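Home | Interviews | Kitchens | Back Issues
Search this site Go

The man who answers letters about worktops

Shahzad Bugti has been replying to readers' kitchen questions for 26 years, first by post from a desk at Pinto and now by email from his own spare room. He has a kettle in there, so he need never go near his kitchen, which he describes as "unfinished, like most people's".

Last year he had 266 letters. Of those, 118 were about stains.

"Red wine, turmeric, beetroot," he says. "People write as if reporting a burglary. One woman in Istarwood sent me two pages on a lemon. I wrote back and said, well, you've put acid on marble, and she replied that the lemon had been her husband's idea."

Does he ever tell people to leave it alone? "Constantly. They hate it. They've paid for the stone and they want it to look as it did in the showroom, where no one has ever made a curry."

He is gloomy about islands, gloomier about open shelves, and will not be drawn on taps after what he calls "the July correspondence". His one soft spot is for pale stone with a bit of muddle in it.

"Plain white shows every crumb. Give me some brown and grey wandering about and I can put off wiping it until after the news."
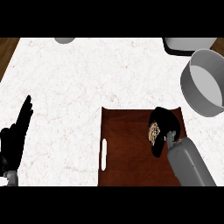
On sealing, and other arguments

His long-running quarrel is with Đức Phùng, who fits worktops in Baltska and reads the column mainly to disagree with it. Phùng thinks Bugti is too relaxed about sealing. Bugti thinks Phùng likes selling sealant.

"He rang me up once," says Bugti. "We talked for an hour. I asked what his own worktop was made of and he went very quiet. Laminate! Lovely stuff. I've got it myself."

Contact us | Copyright Pakeck, December 22, 2025 | Back to top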